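Brokbridge Folding Bicycle Owners' Group
Set-up guide, section 4: Lights, bell and hub dynamo

Written by Daranee Chareonsuk, with corrections from Wubit Wolde

The leaflet that comes in the box says the lights can be fitted in ten minutes with no special tools. Allow an evening. The leaflet also shows a bracket that was dropped two versions ago, so if your parts don't look like the drawing, you probably haven't been sent the wrong ones. This section covers the Drolormont front lamp, the matching rear lamp and the dynamo cable. It doesn't cover battery lights, which are in section 5.

4.1 Before you start

You will need:
4 mm and 5 mm hex keys
A small cross-head screwdriver
Side cutters
Cable ties (the ones supplied are short and brittle, buy your own)
A clean rag
A permanent marker

Check the parts bag against the printed list. The list counts the rubber washers as one item and the bag has them loose, so tip everything out on a tray first.

NOTE: The bag may contain a reflector bracket marked "optional". If you take the fixed reflector off to make room for the lamp, it isn't optional any more. Fit it.

4.2 Fitting the front lamp

1. Unfold the bicycle completely and lock both hinges. Do not try this with the frame half folded, whatever the video on the maker's site shows.

2. Remove the bolt that passes through the fork crown. Keep the washers in the order they come off.

3. Hold the lamp bracket against the front of the fork and pass the longer bolt through it. The long bolt is the one with the plain head. If both of yours have plain heads, measure them.

4. Put the washers back and tighten the nut by hand.

5. Fit the lamp to the bracket with the lens facing forwards and the switch at the back. The lamp will also go on upside down without complaint, and the beam will then light up the trees. Look for the small arrow on the casing.

6. Tighten the bracket until it no longer swings when pushed with one finger. The leaflet gives a torque figure for this bolt, but it is the figure for the seat clamp, copied across. Firm hand pressure on a short hex key is enough.

CAUTION: Check that the lamp clears the tyre and the brake cable with the bars turned fully to each side. Then fold the bicycle and check again. On older frames the bracket touches the left pedal when folded.

4.3 Running the cable

The cable is 226 cm long. That is too much for the small frame and only just enough for the large one, so do not cut anything until step 6 is finished.

1. Start at the hub. Leave the connector off for now.

2. Bring the cable up the back of the right fork leg and tie it loosely at two points.

3. Leave a loop at the main hinge big enough to put two fingers through. Wubit's first cable broke in January at this spot, inside the insulation, where it couldn't be seen. The makers say the cable is "fold-proof". We have not found this to be so.

4. Carry on along the underside of the main tube. Use the moulded clips if your frame has them. They fall off in cold weather, so add a cable tie beside each one.

5. Leave a second loop at the rear hinge.

6. Fold and unfold the bicycle slowly several times, watching both loops. Nothing should pull tight or get pinched. Move the ties if it does.

7. Tighten the ties and trim the tails flush. A badly cut tie will scratch your leg every time you carry the bicycle upstairs.

4.4 Connecting the hub

1. Strip the last 10 mm of each wire and twist the strands.

2. Push the wires into the grey plug, one in each slot. With the dynamo supplied it makes no difference which wire goes where. The leaflet gives this a full page and a warning triangle.

3. Close the cap and press the plug on to the hub until it stops.

4. Lift the front wheel and spin it. The front lamp should light, with some flicker at low speed.

If there is no light, check the switch first. It has three positions and two of them look the same.

4.5 Aiming the beam
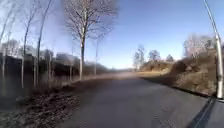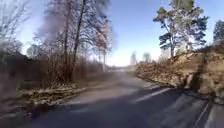 Aiming is the part of the job where the printed instructions are least use. They tell you to stand the bicycle 5 metres from a wall and adjust until the bright patch sits at a marked height, which supposes you own a suitable wall and can hold a bicycle upright while turning a screw behind the lamp. The wall gives you a starting point and no more. The real check has to be made outdoors, and a flat car park will flatter almost any setting. Choose a quiet lane that bends, like the one in the pictures going off to the right, and see whether the light still falls on tarmac you need to see as you come into the curve. A lamp aimed straight down a straight road can look splendid and leave you guessing at the verge. Make the first pass in daylight so that you know the surface, then come back after dark.

1. Set the lamp by eye so that it points slightly below level.

2. Ride at your normal speed, not the speed in the brochure.

3. Stop somewhere safe. If the bright patch falls just ahead of the wheel, raise the lamp a little. If it reaches into the hedges or the faces of people coming the other way, lower it.

4. Change the angle by a very small amount each time. One notch on the bracket is a lot.

5. When you are happy, mark the bracket and the lamp casing with a single line of permanent marker. After a knock you can then line them up again without repeating all this.

CAUTION: Get off the bicycle to adjust the lamp. Reaching over the bars while moving is a good way to meet the road.

NOTE: A loaded front bag tips the bars and blocks the lower part of the beam. If you usually carry one, aim the lamp with the bag on. The Pasville bag is sold as "lamp friendly" and hides a good third of the light on the low bracket.

4.6 Rear lamp

1. Undo the two small bolts under the rack.

2. Fit the lamp with the lens upright. Clean the back plate with the rag first, as the seal won't sit on grit.

3. Connect the thin twin cable from the front lamp. This time the wires do matter: the striped one goes to the terminal marked with a dash. The mark is moulded in black on black, so take the lamp to a window.

4. Spin the front wheel again. Both lamps should light.

The rear lamp is meant to stay lit for four minutes after you stop. Treat that as a hope. Ours manage it when new and get worse. If you wait at junctions on dark roads, carry a small battery light as well.

4.7 Bell

1. Open the clamp and place it on the bar beside the left grip.

2. Tighten the screw until the bell does not turn.

3. Ring it. If it clicks, the clamp is touching the dome. Move it outwards slightly.

The bell supplied is quiet. Gebremichael Cycles sell a brass one that fits the same clamp and can be heard by people wearing headphones, some of the time.

4.8 After the first week

Check the bracket bolt, both cable loops and the hub plug. The plug works loose more often than the shop will admit. Wipe the lens with a damp cloth and leave polish and solvents alone.

Replacement cable is listed as part 188 in the current catalogue. Order it by that number and by length, and ask for the length to be repeated back to you.

Section 5 deals with battery lights and chargers.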